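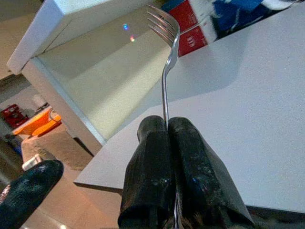
Onby Shared Kitchen, Perron Building
Periodic safety and hygiene inspection, December
Inspected by: Tormod Sjöberg
Accompanied by: Raymonde Lapointe
Comments reviewed by: Obed Ackah

Ratings: OK = acceptable. MINOR = correct before next inspection. ACTION = correct before the item or area is used again. N/C = not checked.

1. FLATWARE AND SMALL UTENSILS

1.1 Fork tines straight, no burrs or sharp edges. OK
1.2 Handles free of cracks and residue. MINOR
Two serving spoons had dried starch at the neck. Rewashed during the visit. Check the neck of each piece when unloading, not only the bowl or tines.
1.3 Flatware stored handles toward the user. OK
1.4 Knives stored separately from forks and spoons. ACTION
One paring knife found in the fork compartment. Moved to the knife block. Compartment to be labeled. Assigned: Lapointe.
1.5 Drawer inserts removed and washed. N/C
Last wash not entered in the log.

2. COUNTERTOP AND TABLEWARE

2.1 Surface free of chips, open seams and standing water. OK
Sealant behind the sink is discolored over a short length but still bonded.
2.2 Bowls and cups free of chips at rim and foot. OK
2.3 Lids and plates stored so that they cannot slide off. MINOR
Keep a clear margin of one hand's width at the front edge. Same comment as last inspection.
2.4 Cloths clean and changed daily. MINOR
Change time not recorded. Cloths hung from the counter front must stay above knee height and away from the oven door. 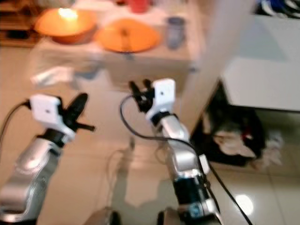 2.5 Small items returned to storage after use. MINOR
Users leave single pieces at the back of the counter, where they are missed during wipe-down. Reminder to go in the users' binder.

3. FLOOR AND WALKWAYS

3.1 Tile level, no loose or cracked pieces. OK
Tapped along the full run of cabinets. One hollow tile near the door, no movement under load. Recheck next time.
3.2 Floor dry at time of inspection. OK
Checked at 8:15 a.m., before first use.
3.3 Bags and textiles kept off the floor. ACTION
A bag holding white fabric was on the floor under the white cabinet. Floor storage blocks mopping and is a trip hazard if a handle or a loose end works its way out. Move to a hook or a closed bin.
3.4 Walkway at least 30 inches clear. OK
3.5 Floor cleaner stored in original container. OK
Fuvent concentrate, cap tight, label legible.

4. CABINETS AND SHELVES

4.1 Cabinets secured to wall or stable when pushed. OK
4.2 Side panels and top slabs undamaged, no lifting edges. OK
4.3 Items on cabinet tops stable and below 70 inches. MINOR
Stacked items on the white cabinet are within the height limit but should go no higher. Heaviest pieces at the bottom.
4.4 Wooden shelf free of splinters and mold. OK
Wipe with a damp cloth only. Do not soak.
4.5 Hinges and door stops working. MINOR
Lower hinge on the Pilla unit is loose by a quarter turn. Tightened on site. If it loosens again, replace the screw with the next size up.

5. LIGHTING AND ELECTRICAL

5.1 All fixtures working. OK
5.2 Glare at work surfaces acceptable. MINOR
Low winter sun reaches the counter and the tile in the morning. Reflections can hide spills. Lower the blind before starting work.
5.3 Outlets near water protected and tested. OK
Tripped and reset on the first attempt.

OPEN ITEMS

1.4 Label knife and fork compartments. Lapointe.
1.5 Wash drawer inserts and enter in log. Ackah.
3.3 Remove bag from floor. Lapointe, same day.
4.5 Recheck hinge. Sjöberg, next inspection.

Reviewer's comment (Ackah): Item 2.3 is a repeat finding. If it appears a third time, rate it ACTION.

Form 2997, copy kept in the binder by the door.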